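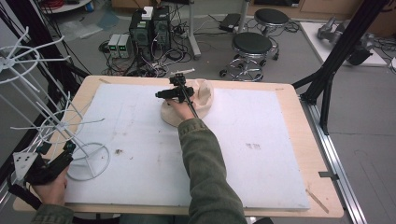 White foam board on the worktable.

2 min read

Should I rename my coaching business before I launch the group program?

I've run a one-woman career coaching practice under my own name for 7 years. Now I'm adding a group program with two other coaches, and the business cards are starting to look like a lie. My husband likes "Trorkero." He can't tell me what it means, but he says it with great confidence. I also have "Plavance," which I bought as a domain one night in April and have been paying for ever since. Do I switch everything over, or keep my name and call only the program something new? My mailing list is small and mostly knows me as the lady with the resume checklist.
Merkodley

Ghassan Yammine
Keep your name on the one-to-one work and give the program its own. I went the other way. I changed the whole business at once, site, invoices, email address, the lot, and spent the next 16 weeks explaining to old clients that I had not been bought. A few thought I'd retired. One sent a card.

Before you pick, say the name out loud on the phone to 30 people who don't love you. If they ask you to spell it, write that down. If they ask twice, let the domain lapse and mourn in private.
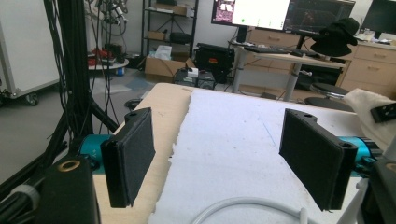
The other thing is who owns the name. If the two coaches are partners, settle that on paper now, while everyone still likes each other. If they're contractors, the name is yours and the program page should say so somewhere dull near the bottom. Put "with" and your name under the program title for the first year, too. Your list signed up for you, and they'll want to see that you're in the room.

Åberg
just use your name. i paid for 40 logo drafts and picked the second one. clients never mentioned it. Plavance sounds like a foot cream but a nice one

Merkodley
Foot cream it is not, then. Keeping my name, and the program gets something people can spell. My husband is taking the Trorkero news fairly well.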